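Ekwood Two-Arm Table Station
Operator Manual, Section 6: Daily Work with the Shelving Task

Issued November 29, 2018. Replaces the draft circulated in September. Section owner: Joana Morais.

6.1 Purpose

This section covers the shelving task, in which cups and mugs are moved between the tabletop and the raised shelf at the far end. It is written for operators who did this work by hand at the Berrada site before the station was installed. Mounting and wiring are covered in Section 3. Teaching new positions is covered in Section 8 and is restricted to line technicians.

6.2 What changes for the operator

The station does the lifting and placing. The operator prepares the table, starts the cycle, checks the result and clears faults. Under the old procedure one person shelved items for a full shift. Under this procedure one operator looks after 2 stations and stays within reach of both stop buttons.

Handling targets for individual operators no longer apply. The station log records cycles by station number only. Questions about shift assignment go to Rania Naciri, not to the technician on duty.

6.3 Preparing the table

1. Confirm that both arms are stationary and the control software shows HOLD.
2. Remove tools, packaging and paper from the tabletop. Items on the side desk may stay where they are.
3. Place the item to be shelved between the two arms, upright, with the rim facing up.
4. Turn mugs on the shelf so that the handles face the near side.
5. Step back behind the floor marking.

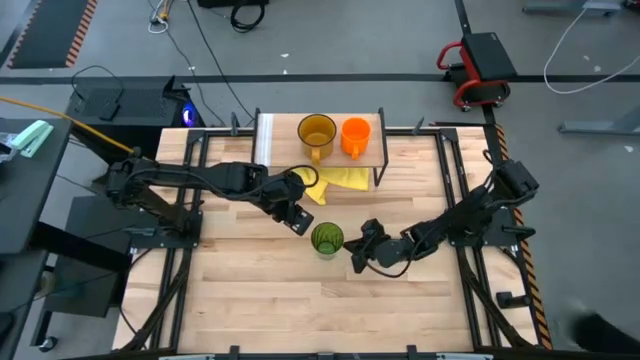 6. Select the shelving program on the operator screen and press READY. The station runs a position check on each arm before it allows a start.

Note: If the position check fails twice in a row, do not press READY again. Call the technician.

Caution: Do not reach over the frame rail during the position check. The arms move at reduced speed but without further warning.

6.4 Starting the cycle

1. Press START and keep one hand near the stop button until the first item has been placed.
2. Watch the approach. The arm assigned to the item takes hold of it at the rim; the other arm remains clear.
3. If the fingers touch the table or push the item sideways, press STOP.

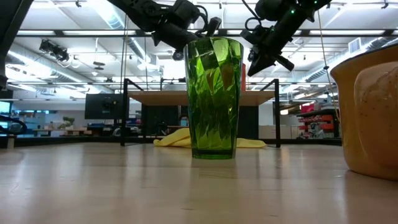 Item type matters more to the station than it did to a person working by hand. Operators were used to adjusting their grip without thinking about it; the program uses one grip setting per item type, chosen on the operator screen. A tall tumbler that widens toward an open rim, with angled panels around its sides, must be entered as FACETED and not as PLAIN. Contents must be declared as well. A tumbler packed with leaves is entered as FILLED, even when the leaves do not reach the rim. If no type fits, set the item aside and record it on the exception sheet. Taha Amrani reviews the sheet at the end of the shift and adds new types where needed.

6.5 Placing on the shelf

The program fills the shelf from one side. The gripper stays closed on the item until the placing step has finished - do not try to straighten an item by hand while it is still held.
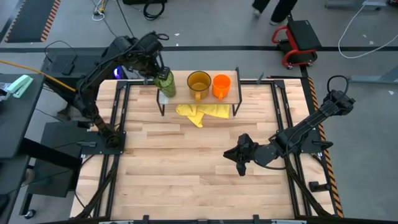
Figure 6-3. Left gripper closed on the green item at the shelf; right gripper open over the tabletop.

1. Wait for the screen to show RELEASED.
2. Check that the item stands flat and clear of its neighbors.
3. If an item leans after release, press HOLD, correct it by hand, then press CONTINUE.

Note: A cloth may remain under the shelf during operation. It must not lie on top of the shelf. 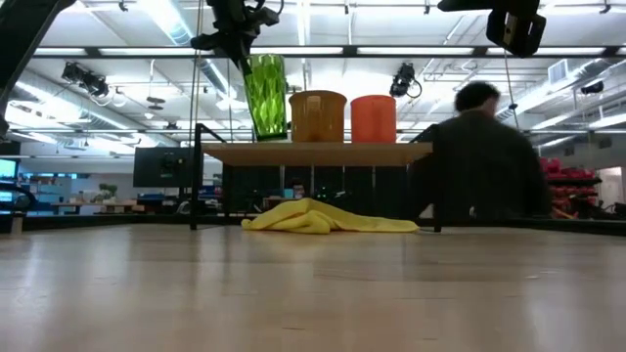 Figure 6-4. Green cup held by the rim, slightly tilted, beside the amber-brown and orange containers.

6.6 Stops and faults

Fault 279 (grip width out of range): press HOLD, check the item type, re-enter it and continue.

Any other fault: press STOP and leave the item where it is. The technician needs to see the arm position before it is cleared.

Finger pads are inspected every 4,000 cycles. The counter is on the maintenance page. Replacement pads are ordered from Mekura through Ívar Bisgaard.

6.7 Handover between shifts

1. Finish the current cycle and set the station to HOLD.
2. Tell the incoming operator about open faults and items on the exception sheet.
3. Sign the log. The incoming operator signs below.

Operators who have not completed the half-day course with Iman Hegazy may prepare the table (6.3, steps 1 to 5) but may not press READY or START.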